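What Happens After the Bin Is Full

How Setuvness brought food scraps back to the soil
01/07/2018

The town of Setuvness has never had much room for its garbage. It sits on a narrow strip of land between the Ulloa River and the hills, and the old landfill at Stitow, a short drive inland, was built for a smaller place with simpler habits. When the landfill neared its limit, the town council faced a choice between paying to haul waste to the next county and finding a way to send less of it.

The council chose the second course and began with food. A study of household trash had shown that kitchen scraps made up 40 percent of what was collected, measured by weight. Peelings, coffee grounds, stale bread and spoiled leftovers were being trucked uphill and buried, where they took up space and gave off gas. In the valley below, growers were buying compost from outside the region to feed their thin, sandy fields.

The program that joined these two facts is called Huvia. It opened as a trial on 12 streets near the river and was later offered to every home within the town limits. Each household that signs up receives a countertop bin, a roll of liner bags and a printed calendar of pickup days. Participation is free of charge. The cost is met from the sanitation budget, which the council did not increase for the purpose.

Enrollment was slow at first. Residents who attended the early public meetings raised the same concerns in different words: smell, flies, and the loss of space in kitchens that were already crowded. Some older homes near the waterfront have only a single short counter. The town responded by offering two sizes of bin and by moving the pickup to twice a week during the summer months. Complaints fell, and by the following January more than 1,000 households were taking part.

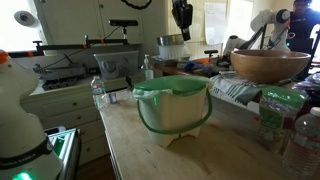

A countertop compost bin with a green lid and a liner bag.

The collected scraps are taken to a yard on the edge of Stitow, within sight of the landfill they are meant to spare. There they are mixed with leaves, straw and chipped branches from the town's parks. The mixture is laid out in long rows and turned by tractor. Heat builds in the center of each row as the material breaks down, and staff check it daily with a long probe. A row needs 90 days before it can be moved to the curing shed, where it rests until it is dark, crumbly and cool.

The quality of the finished compost depends on what residents put in. Produce stickers, rubber bands and plastic wrap are the most common problems at the yard, and a load with too much of any of them must be sorted by hand. The town prints a short guide on the back of the pickup calendar and revises it each year. Eggshells, tea leaves and paper towels are accepted. Meat bones are accepted in small amounts. Large shells, a frequent item in a fishing town, are not, as they pass through the process almost unchanged and damage the screening equipment.

Most of the compost goes to farms along the Ulloa. The river has always shaped what can be grown there. Its floods leave behind sand that drains quickly and holds few nutrients, and for generations the usual answer was to plant potatoes and carrots and expect modest yields. Several growers have now begun to set aside fields for onions, cabbage and squash, crops that ask more of the ground. They report that the treated soil holds water longer in dry weeks and is easier to work in spring.

A smaller share is returned to the residents themselves. On distribution days each spring, enrolled households may fill two buckets at the yard. The school garden receives a separate delivery, as do the planting beds along the harbor walk.

The program has its limits. Apartment buildings remain difficult to serve, as few of them have a suitable place to store the larger outdoor carts. Restaurants produce more waste in an evening than a family does in a month, and the yard at Stitow does not yet have the space to accept it. An extension of the yard has been drawn up and is under review by the county. The landfill, for its part, is still open. Town engineers have moved its expected closing date back twice, and a new survey of the site will be carried out once the ground thaws.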